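## 4. Countertop randomization and the spoon problem

The previous section left us with a grasp policy that did well on every surface we had trained it on and poorly on the first one we had not. This section describes how we went about making the simulated counters more unpleasant, and what the policy learned from the experience.

### 4.1 Why texture, of all things

Our early simulator had a single countertop, a flat gray plane chosen by the first author on the grounds that it was already in the menu. Policies trained over this plane reached high grasp rates within a day and earned the group a brief period of good cheer. Moving the same policies to a speckled surface ended it. The wrist view from the simulator contains very little besides the counter, the gripper and whatever happens to be lying about, so when the counter changes, most of the pixels change with it.

The usual remedy is domain randomization: vary everything, and hope the real world turns up as one more variation. We vary less than most. Lighting, object mass and friction are held to the narrow ranges given in Section 3, and nearly all of the variety goes into the surface. This isolates the effect we care about, and it also spared us a second month of tuning friction coefficients, an activity that two of the authors have asked not to repeat.

Textures come from Ivorero, our in-house generator, which produces stone, laminate, wood and cloth patterns from a small set of parameters. We drew 1,046 of them for training and kept 25 for testing. The test textures were picked by hand by Saimi Keskinen, who was told to choose surfaces she would not want in her own kitchen. Most are marble.

### 4.2 Thin things on busy stone

Marble is hard for a dull reason. A vein is a long, thin, pale shape on a dark ground, and so is a white utensil handle. A policy that has learned to look for long pale edges has learned something useful about spoons and something equally useful about geology, and it has no particular motive to keep them apart.

We therefore built each test layout around a thin target, with other kitchen objects placed near it. Round objects such as fruit are easy to tell from the stone but tend to attract the gripper early in training, since they are large and saturated. A second handle is the more serious distractor. It offers the same outline as the target at a different angle, and a policy that averages over two plausible grasps will close firmly on the space between them. Figure 2 gives a wrist view from one of the marble layouts.

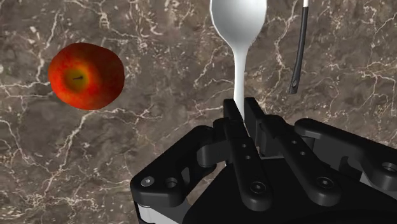 **Figure 2.** Simulated wrist view, dark marble test texture. The fingers lie on either side of the handle of the white spoon; the apple and the black utensil handle are distractors.

Two properties of this view matter for the method. The first is how much of it belongs to the gripper. The linkages fill a large share of the lower half and do so in every layout, whatever the counter is doing. Martim Serrano proposed masking them out, on the reasonable theory that the policy should not need to be told what its own hand looks like. Masking made matters worse. The fingers apparently serve as a ruler, and without them the network lost its sense of how wide a handle ought to be. We put them back and have left them alone.

The second is the absence of context. With no horizon and no counter edge in view, the network cannot lean on the layout of a kitchen, and a vein crossing behind a handle has to be rejected on local evidence. We considered adding an overhead view to help with this. Isabelle Grewal pointed out that the arm would then spend much of each approach blocking it, and the idea was retired before anyone had to write the code.

### 4.3 The consistency term

Randomization alone closed only part of the gap, so we added a consistency term to the training loss. Each training layout is rendered twice from the same pose, with the same objects and two different textures. The policy is penalized when its predicted grasps disagree. Nothing about the objects has changed between the two renders, so any disagreement must be the counter's fault.

The term is not new in spirit, and readers familiar with paired augmentation will recognize it. Our version differs in where the penalty is applied. Comparing final grasp poses let the network agree with itself by being vague, and for several days it agreed with itself beautifully while picking up nothing. Comparing the intermediate heat maps, before the pose is chosen, removed that way out. The weight on the term is raised slowly over the first part of training; starting it at full strength produced a policy that preferred not to move.

Renders are paired on the fly by Vulon, the scheduler described in Appendix A. Caching them would have been faster. It would also have filled the shared disk, as we established by filling the shared disk.

### 4.4 What changed

The consistency term helped most where we expected it to, on thin targets over high-contrast stone. It made no clear difference on cloth or on plain laminate, where the baseline was already sound. With the term in place, 6 of the test textures still gave noticeably lower grasp rates than the training set, and all of these were marbles with veins close in width to a utensil handle. We do not think more textures of the same kind would fix this, having tried it.

Failures on those surfaces fall into two groups. In the first, the gripper lines up correctly and then drifts during the final approach, when the target fills more of the view and a nearby vein becomes the longest straight edge available. In the second, the policy chooses the wrong utensil. Strictly speaking the second group includes many excellent grasps, and Amber Baert argued for some time that they should count. They do not count.

A smaller effect deserves mention. Policies trained with the term close their fingers later than the baseline does, and hold the straddling position for longer before committing. We had not asked for this. It costs a little time per attempt and seems to prevent some of the drift described above, so we report it as a finding; had it lowered the grasp rate we would have called it a bug.

### 4.5 Limits

All results in this section are from simulation. Our stone has no gloss worth the name, our lights are polite, and contact shadows are faint enough that a policy could not rely on them if it wanted to. Real polished marble reflects the gripper back at the camera, which gives the network a second hand to worry about. Section 5 takes up the transfer to the physical arm, using the counter slabs listed in Table 3, and the reader who has enjoyed the results so far may wish to stop before then.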